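What we're buying in January

Delyth Prosser asked where the equipment money went, so here goes. Most of it is compute! We practice doors in simulation first — crunched knobs cost nothing there.
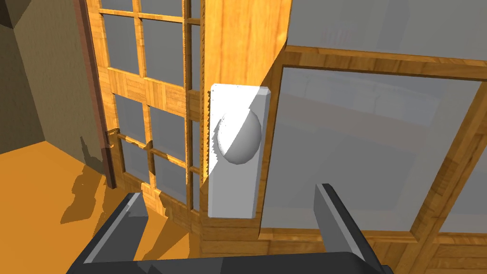
Grippers

I priced two from Drovano and want spare fingers on the same order. Both arms get one, and the sliding panel room is where I keep changing my mind about reach.
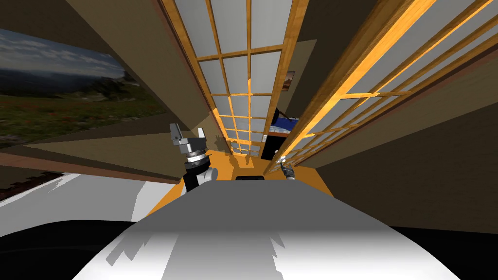

Still to decide

Oltuvar quoted us $410 a month for render time, over 11 months. I'd sign for eight and see (Zieliński wants the lot). Wrist cameras can wait until we know how much we use the window corner.

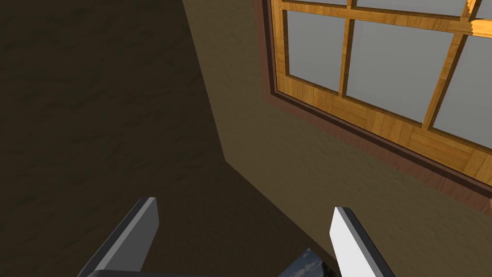 Open fingers near the window wall, simulated room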